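Why I stopped wanting a big kitchen

When we moved to Tevel in April, I was sad about the kitchen. In our old flat I had a long worktop and I was proud of it. Now I have a space where two people can not pass without one of them saying sorry.

The first weeks I cooked badly. I burned rice, I put the hot pot on the bread bag. Then one Friday I took everything out of the cupboards and asked myself what I really use. The answer was a little shameful: five things, and one of them was the kettle.

So I gave away the rest. The pasta machine went to my neighbour, together with 200 grams of special flour that I was keeping for a good occasion. I kept two knives, and I learned to wash while the onions are frying.

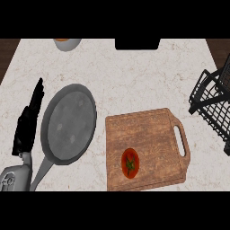 Inus Hong

I still like to look at marble, white with a bit of tan and gray in it. My aunt had such a counter and she was rolling dough on it every Sunday morning. But she was also cleaning it the whole afternoon, and I prefer to go for a walk by the river. Next month I will write about the shelf I want to put over the sink, if I manage to find the right screws.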